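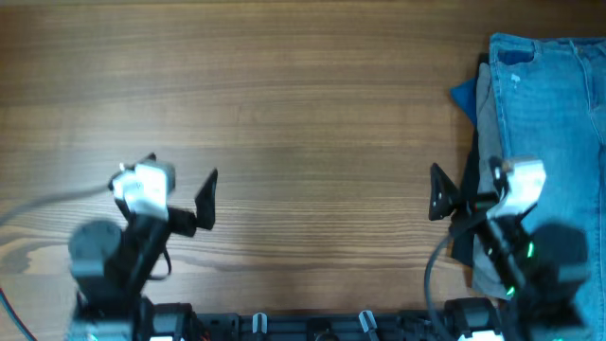 My grandmother kept her clothes for so long that we could date family photographs by how faded her blue cardigan was. She lived to be 96, and I don't believe she owned more than would fill one small wardrobe and the drawer beneath it. I've been thinking about that wardrobe a good deal this winter, having spent most of January trying to get a zip replaced.

You wouldn't think it would be hard. When I first moved to Ekville there were two places on the high street that would take up a hem or put in a new zip while you did your shopping, and the dry cleaner's would do it too if you asked nicely. All of them have gone. One is a phone shop now, and the other has had brown paper in the window since August. The dry cleaner's still has a card by the till with prices for alterations on it, but when I asked, the young man said it was an old card and he was sorry, he had never thought to take it down.

So I rang round, and I asked at work, and in the end I took two buses out to Dierckx, the old haberdasher's by the canal, where they still have a machine going in the back room. The zip cost me 9 pounds, fitted, and I waited among the buttons while it was done. I came home so pleased that I rang my sister to tell her about it, and she said (quite rightly) that I'd spent nearly as much on bus fares.
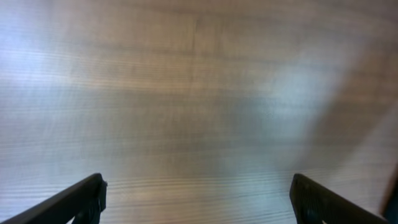

And there's the trouble, of course. Mending has become a treat, a sort of outing for people with a free afternoon, when it used to be as ordinary as buying stamps. I know very well that a new pair of trousers can be had for little more than the price of a patch, and I would never scold a mother of three for buying the new pair. She has to be at work in the morning. But I do think we've let something slip away from us without ever having a proper talk about whether we wanted it gone, and I'd like us to have that talk, even if it's a bit late in the day.

Part of it is that we no longer learn. I was taught to darn at school, badly, by a teacher who made us unpick everything and start again, and I hated every minute. I've still got the darning mushroom. My own children were taught to design a cushion on a computer, and very nice the cushion looked too, though it never got as far as being sat on. I don't blame the school. There are only so many hours, and everybody wants a piece of them.

I put some of this in a short letter to the local newsletter before Christmas, and had more post back than I'd bargained for. Most of it was kind.
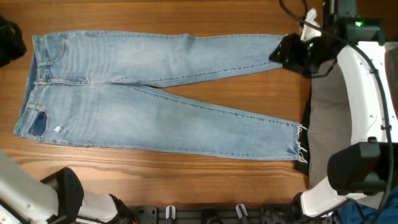 Anouk Bakker wrote that I was being sentimental, and that her own mother had sat up mending by a poor lamp night after night and would have given her eye teeth for a cheap shop on the corner. If people wanted mending back, she said, they had better be ready to pay somebody decently for it, and not expect women to do it for nothing again.

I've read that letter several times, and I think she's right about nearly all of it. I had remembered the cardigan and forgotten the evenings. My grandmother did her mending after the washing-up, when my grandfather was already in his chair, and I can't recall anyone thanking her for it, me included.
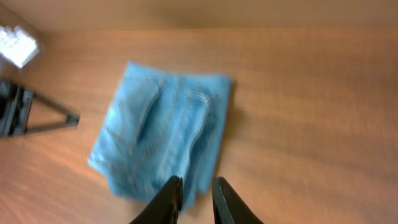 Where I'd still hold my ground is on the paying. We pay a man to look at the boiler and we pay to have our shoes heeled, or we did, and I don't see why a good seam should be worth less. I would happily give up a pudding or two each month to have a mender back on the high street, with a proper sign, and a proper wage, and the kettle on. Perhaps the council could knock a little off the rent for trades like that. They managed it for the phone shop, if what I hear is true.

In the meantime the zip is holding up beautifully, and I've a coat lining to see to next.

Recent posts
The last of the allotment leeks
Why I gave up on Teltix and went back to the landline
A wet weekend in Kiltotach
On borrowing ladders
Bus timetables, again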